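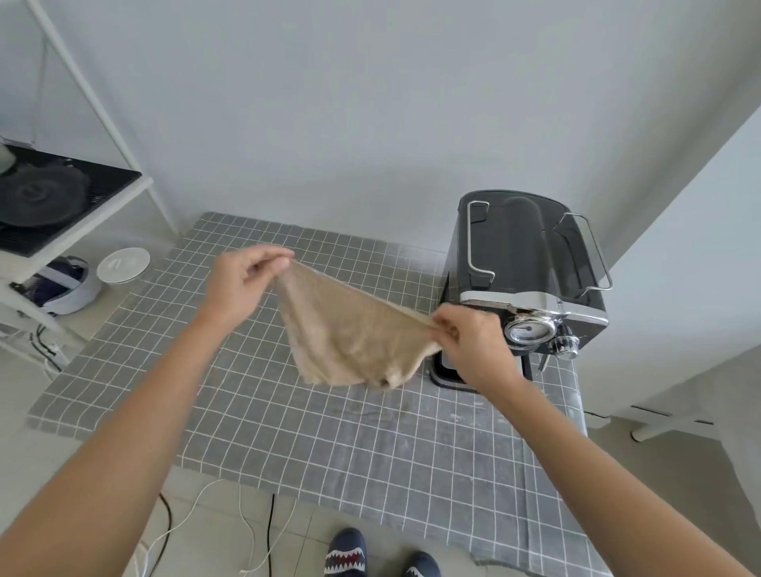

Holding up a beige cloth over the checked tablecloth

How to run a whole-series watch day at home
Dec 14, 2020

I love a proper marathon! One comedy drama, first episode to last, with everybody squashed onto the same sofa. We did all 7 episodes of Toslow in one go last winter and I've been hooked ever since, so this is how I set ours up.

1. Pick something short. Half-hour episodes are a dream for this. Gallora is brilliant but it runs to 61 episodes, so save that one for a very long February.

2. Add it up before you invite anyone. Multiply the episodes by the running time, then put an hour on top for food and arguing about the plot (there will be arguing).

3. Download the lot the night before. Our broadband in Flisetham gives up at teatime, and a spinning circle just before a big reveal is agony.

4. Sort the subtitles early. Play two minutes of episode one and check they match the speech. If you're watching Jabłońska, go for the original Polish with subtitles, the dub loses half the jokes!

5. Plan your breaks around the cliffhangers. Stop after a quiet episode and people wander off happily to put the kettle on. Stop after a loud one and they'll beg you to carry on.

6. Turn off "skip recap" but leave "skip intro" alone. I know, I know, but by the fourth episode the whole room will be singing the theme tune.

7. Phones in another room, please. One stray search for an actor's name and you've found out who dies.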